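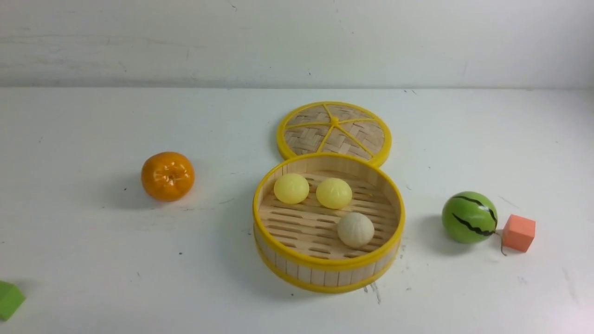 Re: [potport-users] Pad is paired but the game sees no buttons

Hello all,

I answer below the quoted part, I hope this is still the custom on this list.

> I have the Treloar pad connected to my tablet over Bluetooth.
> In the system menu I can move around with the stick and open
> apps, so the pairing is fine. But when I start Potport and load
> any game, nothing happens. Not one button works. The touch
> controls on the screen still work. I removed the pad and paired
> it again 5 times. Is the pad not supported, or did I miss a
> setting? I do not want to root the tablet.

You do not need to root anything. I had the same problem in January with the same pad, and it took me two evenings to find the cause, so maybe I can save you this time.

The Treloar has two modes. In the first one it tells the tablet that it is a keyboard, and in the second one it tells that it is a gamepad. The system menu accepts both, and for this reason everything looks correct there. Potport only listens to the gamepad mode, unless you make a key map by hand. From the factory my pad was in keyboard mode, and I suspect yours is too.

To change it, please try the following:

1. Close Potport completely. It must also be gone from the list of recent apps.
2. Delete the pad from the Bluetooth list.
3. Switch the pad off. Then hold Start and the left shoulder button together while you switch it on. Keep holding until the light blinks 2 times and makes a pause.
4. Pair again. The name in the list should now end with the letter G.
5. Start Potport, go to Input, then Devices, and choose the new name for player one.

In step 5 the old name can still be visible. Do not choose it, even if it has a green mark. I made this mistake and thought that the whole procedure was wrong.

If you have version 14 of Potport, there is one more thing. In this version the option "Ignore unknown pads" is on after a new installation. You find it at the bottom of the Input page, under the dead zone slider. Please switch it off. In the older version that I used before, this option did not exist.

About the delay, which you asked in your other message: I measured it with the small test tool from Gideck. With Bluetooth I got 146 milliseconds in keyboard mode, and this is really too much for a platform game. In gamepad mode I did not write down the number, but I can play the Flirnau levels without falling in every hole. With the USB cable it feels better again. The cable must be one that carries data, and the short one in the box of my pad was only for charging.

One question from my side to the others. Does somebody know how to keep the button layout separate for each game? When I change it in Flirnau, it changes also in all the rest. I looked in the settings folder and I see only one file for the pad. If it is possible with a second profile, I would be thankful for a short explanation.
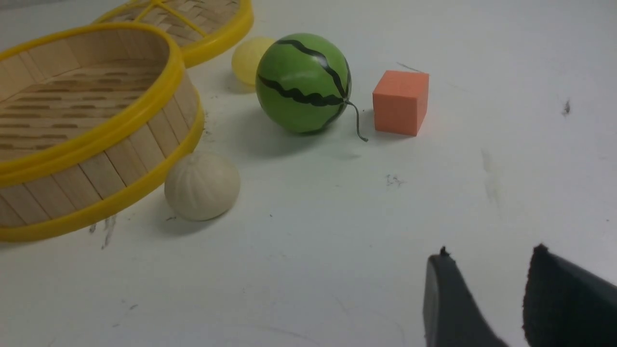 Toy steamer baskets, watermelon and bun on the table

Please write to the list if the light on your pad blinks in a different way. Then it is maybe the newer model, and the button combination could be another one.

Best regards from a happy Treloar owner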